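3 min read

The Godoy Street repair night runs out of a hall behind the Tolero bakery, and by the time I got there the queue was already down the ramp. Toasters mostly. A lamp. Somebody's heater, in November, when you'd think people would be done with heaters.

The woman who started it didn't want her name used. "Put the organizer, that's fine," she said, and went off to find a fuse. She was gone a while.

What she wanted to talk about, once she sat down, was screws. Or the lack of them. "Everything's glued now. You get a kettle in, it's 2 years old, and there's no way in that doesn't wreck it." She keeps a Fisex kettle from her mum's place on the shelf to make the point. Comes apart with one screwdriver. She has had it open 13 times and it still boils.

The night costs nothing. There's a tin. The hall charges them rent though, and last year they spent $1,000 on parts, which she called "the scary number". Most of that was cords and switches. She buys in bulk from Madivach, a wholesaler out past the ring road, and complains about the postage.

I asked whether people learn to do it themselves. She thought about it. "Some. We make them sit there while it's done, that's the rule. You hold the torch, you hold the lid. Next time maybe you hold the screwdriver." Kids are better at it than thier parents, she reckons, as they aren't scared of breaking things.

And the stuff that can't be fixed? It goes home again. They don't have room for a scrap pile and the council won't do a pickup. She was pretty short about that, so I left it.

She'd like a second night, and a proper bench at a height that doesnt kill your back. Not holding her breath on either.

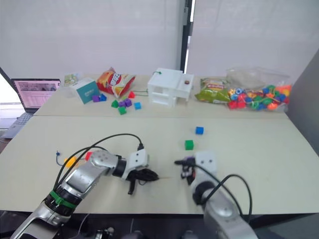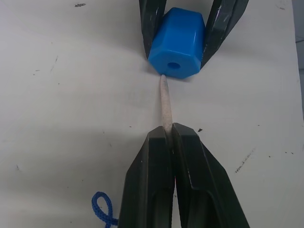
A man waiting with a radio under his arm thought she was too hard on glue. His shoes were glued, he said, and they'd lasted 8 winters, and what he minded was batteries you couldn't get at. The organizer heard that from across the room and told him batteries were next on her list.

Contact | Copyright | Back to top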